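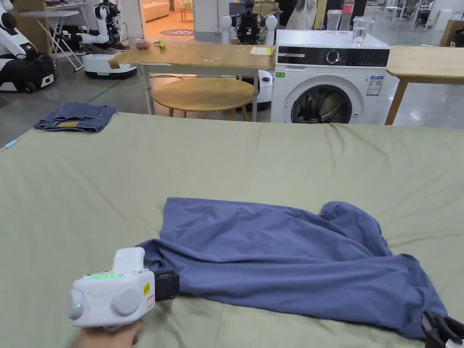

Hand-Held Gripper Inspection, Garment Table
Site: Etthorpe
Date: Wednesday, January 3, 2018
Inspector: Hilkka Räsänen
Reason: jaw failed to release on command, fault report 311

1. Indicator lights on at start of work. PASS
2. Warning label attached. PASS
3. Jaw opens fully when released. FAIL
Comment: Left unit stayed closed in 3 of 20 trials. The operator had to pull the cloth free by hand.
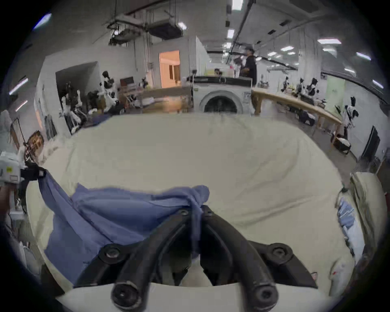 Fold of blue cloth held near the finger tips.

4. Fingertips free of lint and thread. FAIL
Comment: Thread found at the jaw pivot. Cleaned, but the fault came back once.
5. Operator's free hand kept clear of the jaws. PASS WITH COMMENT
Comment: Operators reach in when a jaw sticks. Power must be off first.
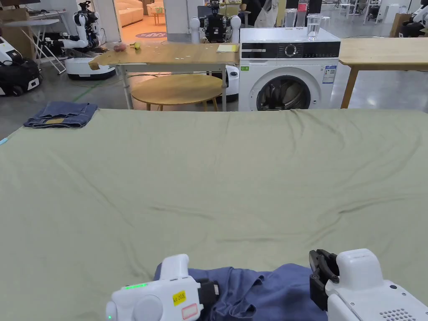 Both grippers at the dark blue garment.

6. Second unit releases normally. PASS
7. Stop procedure known to both operators. FAIL
Comment: One operator had not read the Lukside procedure. Briefing required before the next shift.

Result: left unit withdrawn from use pending jaw replacement by Turunen. Full reinspection due in May.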